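Personal Records and Household Paper
Handout for Session 4: What to Keep, What to Toss
Instructor: Llinos Mathias
Revised August 5, 2022

Before we start: the reading for this session was the short chapter on appraisal. If you didn't get to it, appraisal is the archivist's word for deciding what stays. It has nothing to do with what your aunt's clock is worth.

1. The problem

Most households run on a system I call sediment. The newest paper is on top, the oldest is on the bottom, and if you want the dental bill from January you dig down past the takeout menus. Sediment has one real strength: it keeps things in order of arrival without any effort from you. Archivists would call this chronological order. Your family probably calls it something else.

The trouble comes when sediment gets moved. You have guests, you sweep the pile into a grocery bag, and the bag goes in a closet. The order is gone, and what you have left is a bag. I have met people with 2000 sheets of paper in bags, every one of them sure the deed to the house was in there somewhere. It was in the glove compartment.

2. Four rough groups

For the exercise we will sort into the same groups we used last time. Don't invent new ones until you have tried these.

Permanent. Birth, marriage, and death records, property papers, wills, military papers, adoption papers. These live together, and somebody besides you should know where.

Long but not forever. Tax papers and what backs them up. How long depends on where you live and what you filed, so look up the current rule. Do not take it from me or from your brother-in-law.

Short. Utility bills, receipts inside the return period, appointment cards, anything that will be replaced by a newer copy of itself.

Never should have come in the house. You know what these are.

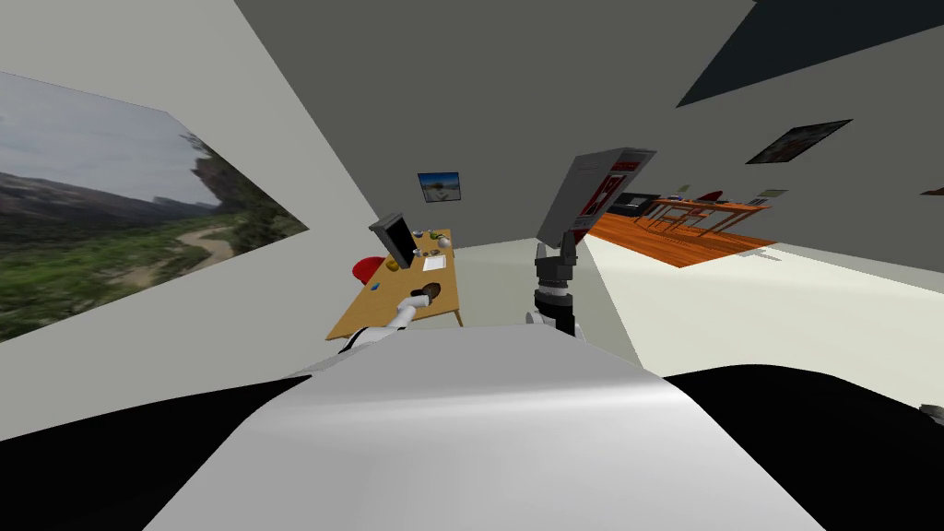

A word on the second group, which causes the most grief. People keep the return and throw out the backup, or keep the backup and can't find the return. Clip them together. If you use one envelope per year, write the year on the outside, large, on the end that faces you. I say this every term, and every term someone brings in a shoebox of blank envelopes and a hurt expression.

3. Case: the Lau papers

We will use the Lau family packet, which you'll find at the back of your binder. (The family said yes to all of this. They were very good about it, considering.) The parents ran a small repair shop in Otidstead under the name Zevari, then sold it and opened a fabric store called Jeline. When they retired, the children inherited the filing cabinet along with up to 1000 loose receipts from both businesses, mixed in with school reports, letters, and warranties for appliances long dead.

Questions to work through with your partner:

Which papers belong to the businesses and which to the family? Some are both. The letter from the landlord is the one that starts arguments.

The parents kept every warranty and no photographs with names on them. What would you ask them while they are still around to be asked?

One daughter wants everything scanned. Who does the scanning, and who pays for the place it gets stored?

Is a recipe on the back of an invoice an invoice or a recipe? Defend your answer. I have heard good cases for each, and one bad case for laminating it.

4. Weeding

Weeding means taking out what you don't need from among what you do. It is dull and you will want to stop and read things. Allow for this. Set a letters pile to one side and promise yourself you'll read it later, with a drink.

Weed in short sessions. After an hour most people's judgment goes in one of two directions: everything is precious, or everything goes. I'm the second kind, and that's how I came to order a replacement birth certificate.

Shred anything with an account number. Tearing it in half is a gesture. 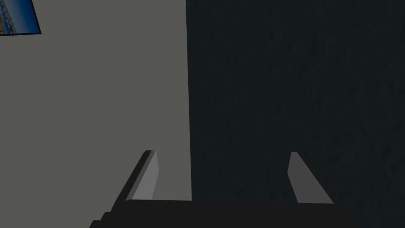
Fig. 2. Gripper with two parallel fingers, seen from behind. Computer rendering.

5. Naming scanned files

If you do scan, put the date first, year then month then day, then a plain word or two for what it is. "Scan," "scan new," and "scan new final" are not names. They are a cry for help - and there will be several of them on your computer tonight, because there are several on mine.

For next session

Bring one envelope, folder, or bag from home, unsorted. Please keep it to something you can carry with one hand. Last year's class brought a trunk.

Read the chapter on letters and diaries, and skip the section on mold unless you have some.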